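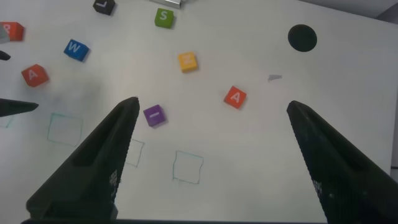 Letter blocks on the white table, with L, S, W, Z and two red A blocks among them.

Sullell Letter Blocks – Frequently Asked Questions

How many blocks are in one set?
The big set has 48 blocks. The small set, called Hikis, has fewer letters and is meant for travelling.

Why do I have the letter A more than once?
The vowels are needed very often, so we put four of each in the big set. With only one A you cannot write "banana", and children become angry very quickly.

Does each colour mean something?
No. We tried a system with one colour for vowels, but the children preferred to choose a block by its letter. Please sort them how you like.

Is the pale letter on the yellow block a mistake?
No, it is printed like this. Some parents told us it is hard to read from far away, and we agree. From June the yellow blocks will have a darker letter. If your child has difficulty now, write to us and we will send a replacement Z.

How do I clean them?
Wipe with a damp cloth and a little soap, then dry with a towel. Please do not leave them in water and do not use the dishwasher.

What can we play with only a few blocks?
Scatter them on the table and ask the child to find the first letter of their name. After this, make short words – "saw" and "was" are good ones, as they use the same letters.

I lost one block. Can I buy only this one?
Yes. Single blocks are sold by our shop partner Huang. Please tell them the letter and also the colour.

Do they fit in the Esteck storage box?
The small set, yes. The big set needs 2 boxes.

Who can I ask if my question is not in this list?
Please write to Shu-fen Choi using the contact form. She reads all messages and answers in English or Chinese.

Last updated: March 31, 2020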